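Chapter 3
Showing a Machine What You Mean

"Just show it" is the oldest promise in robot teaching, and students should be suspicious of it from the first page. A person does a job, a machine records the motion, and the motion becomes a skill. Each of those steps leaks. Consider sorting disposable cutlery by kind into cups, done by hand with trackers strapped to the wrist.
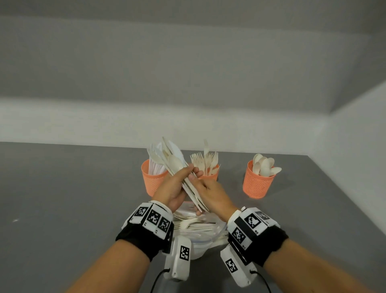
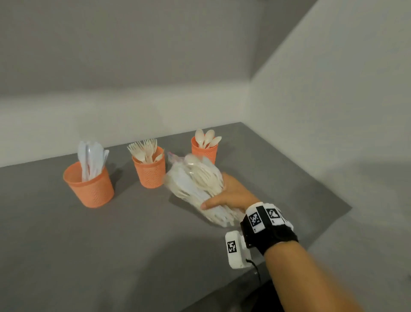
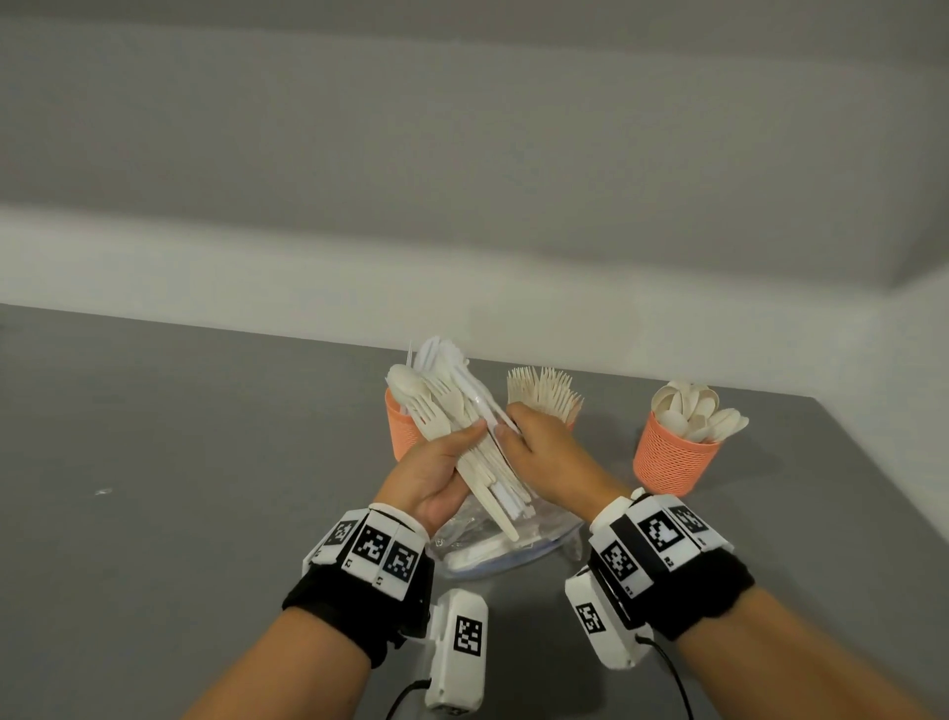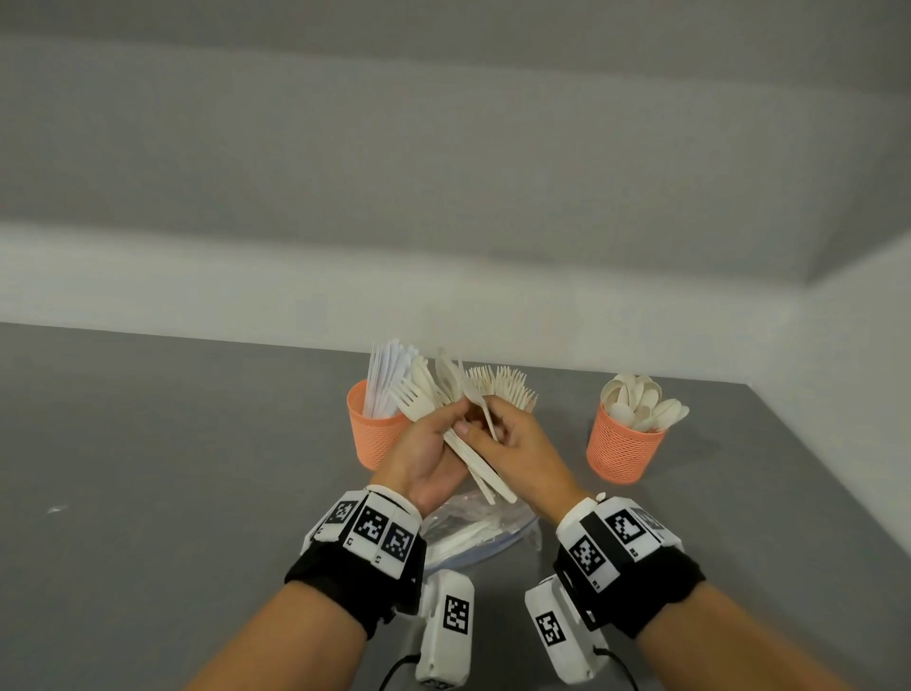 Knives, forks and spoons, each kind with its own cup.

The wrist markers tell us where the wrist went. They say much less about what the fingers felt, and sorting a fistful of forks is mostly finger work. When Ruba Semaan reviewed the Drurkbridge recordings, she kept 458 out of 2,333 demonstrations. The rest had lost tracking, or the person had changed their mind halfway through, or two pieces had moved as one and the label said otherwise. I would have kept fewer.

We use cookies to improve your reading experience. By continuing to browse you accept our cookie policy. Manage settings

Remote control is often offered as the cure. The operator drives the robot's own arm, so whatever is recorded is at least something the arm can do. That much is true. The Plodidley trials also found that operators slowed down, stopped using both hands together, and picked up habits no sensible person would show a new coworker. A policy trained on such data copies the hesitation along with the skill – and then gets praised for being careful.

Neither method deserves the word "natural," which the Yeoh handbook uses on nearly every page. In this chapter we compare the two on equal terms: same task, same objects, same number of attempts. Section 3.1 covers tracking by hand and how errors at the wrist grow by the time they reach the fingertip. Section 3.2 turns to remote control and delay. Section 3.3 asks how many demonstrations are enough, and why the usual answer of 2,000 has so little behind it.

Before reading on, empty a drawer of mixed forks and spoons and sort it with your eyes shut. Write down every moment you relied on touch. Keep the list, as you will need it for Section 3.1.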